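Intro to Bookkeeping, Session 6: Petty Cash
Notes by Beatrice Urio

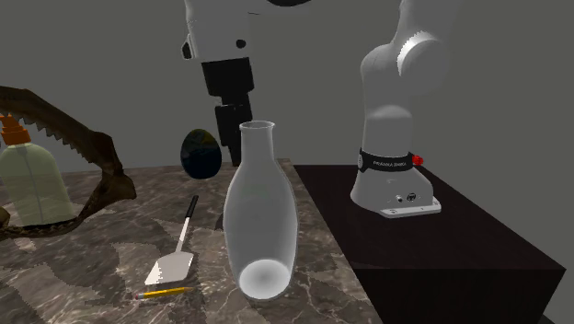
What is petty cash for?
Small stuff you pay for on the spot, like stamps, parking or a bag of ice. Anything bigger goes through the regular bank account with an invoice.

Okay, so last time we did bank statements and I ran out of time (my fault, I got carried away with the Hamitz example!). We're picking up with the cash box.

I like what's called a fixed float. You start with a set amount, let's say $60, and every time money comes out, a slip goes in. At any moment the cash plus the slips should add up to $60. If you have $6 in slips, you'd better have $54 in bills and coins - and if you have $52, you're $2 short and you write that down as a shortage. Please don't fix it out of your own pocket, I've seen people do it for years and the books end up telling you nothing.

When the cash gets low, add up the slips and write one check for that total. The expenses get recorded then, each in its own account.

Severino Casado asked me whether a slip without a receipt counts. I'd take it if it's signed and dated, but check your company's rules.

For next time: do the Rumar worksheet, both pages. The ending balance in the main account should be $949. If yours is off, bring it anyway and we'll hunt it down together. The test is in December, and yes, petty cash is on it.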